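4.2 Tabletop setup and data collection

All real-world trials were run on one workstation with a single arm mounted at the edge of a white table. We used toy kitchen items throughout, for two reasons. They are cheap to replace, and they give a wide spread of shapes and surface finishes without the weight of real dishes. The full object pool was split before any data was recorded, and items held out for testing were stored apart from the training items until the end of September.

Each episode starts from a random layout. An operator receives a printed sheet with target regions for the dishes and food items and places them by hand. Exact placement is not enforced. We found in pilot runs that operators who tried to match the sheet closely produced layouts that were too regular, and the policy trained on those layouts did poorly when a plate was shifted by even a small amount. Overlap between the arm and the objects in the overhead view is allowed, and in many layouts part of a dish is hidden by the wrist or by its cable at the first time step.

The training set holds 1,928 episodes, collected by two operators over several weeks. Episodes in which the arm made contact with the table hard enough to trigger a stop were removed and are not part of this count. Instructions were written after the fact by a third person who saw only the first and last image of each episode. These follow a loose template ("put the orange slice on the green plate") but the annotator was free to choose the wording, and we did not correct spelling.

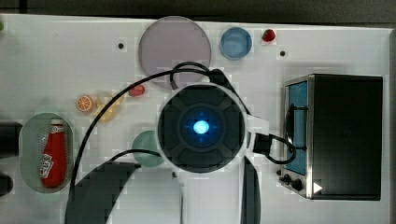 Figure 3. Overhead view of a layout with dishes, toy food and the toaster oven. The wrist covers part of the pale green plate, and the cable passes over the yellow food item.

Occlusion of this kind is the main difficulty for the baseline. The Pronard planner detects objects once, at the start of the episode, and keeps those poses fixed. When a plate is partly under the wrist, the detector tends to place its center too far toward the visible side, and the item is then released close to the rim. Our method instead keeps a short memory of past images and updates the estimate as the arm moves away. The memory length was set to 60 images for all experiments. Longer memories gave no clear gain on the validation layouts and slowed down inference.

Translucent items are a second source of error. Both methods confuse them with the tabletop when the light is strong, and the memory helps only a little, as the item looks much the same from one image to the next. We tried adding a depth channel, but the readings on these surfaces were too noisy to be useful and we left it out of the final model.

For evaluation we ran 200 trials per method on layouts not used in training. A trial counts as a success if the named item rests fully on the named dish when the arm returns to its home pose. Items that touch the dish but lean on the table are counted as failures - a stricter rule than the one used by Buschmann and Oltmanns, so our numbers should not be compared directly with theirs. The order of methods was shuffled within each session, and the person scoring the trial was not told which one was running.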